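Home | About | Our Worlds | Map Room | Forum | Join

About Nollisano

Hi, and welcome! I'm the person who started Nollisano, and I still answer most of the mail, so if you write to us you'll probably get me.

Nollisano is a small gaming company that runs survival and building servers for people who like to take their time. I opened the first world, Horkier, on an old desktop in my spare bedroom. It had room for 12 players and it crashed every time someone lit too much TNT (you know who you are). I loved it anyway. Friends brought friends, somebody built a harbor, somebody else built a much better harbor right across the bay, and by the next May we'd rented a proper machine.

These days we have three worlds. Horkier is still plain survival, same seed, same spawn, with that awful cobblestone tower I put up on the first night. Bakilana is our creative world, with plots 60 blocks wide and no waiting list. Sekow is the hard one – no keeping your stuff when you die, no teleporting home, and the nights run long. I last 45 minutes in there on a good evening!
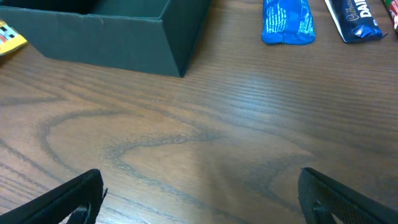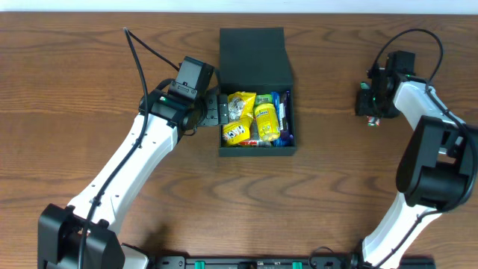
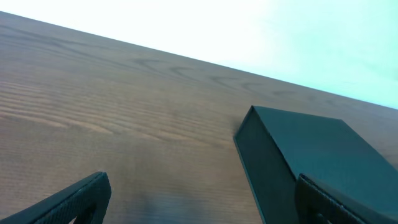
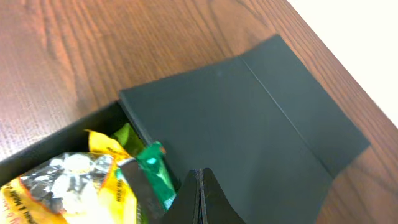 We don't sell swords, armor, ranks or anything else that gives you a leg up. The servers are paid for by memberships, and a membership gets you a colored name, a second plot on Bakilana and a vote on what we add next. The last vote was for more horses, so now there are a lot of horses.

We have 1340 members at the moment, and the rules still fit on one sign at spawn. Ask before you borrow. Replant what you chop. Leave other people's villagers alone, please, I'm begging you. If something of yours gets wrecked, send us the coordinates and we'll roll it back, usually the same evening.

New players can wander around Bakilana as guests before signing up. For Sekow, you'll need to have spent a little time on Horkier first.

Comments

pumpkinhat: the second harbor was mine and yes it IS better

mossy_dan: Is Horkier ever getting reset? I've got a half-finished railroad out past the desert and I'd cry.

Nollisano: No reset planned, keep laying track!

tillyblocks: more horses

Contact us | © Nollisano | Back to top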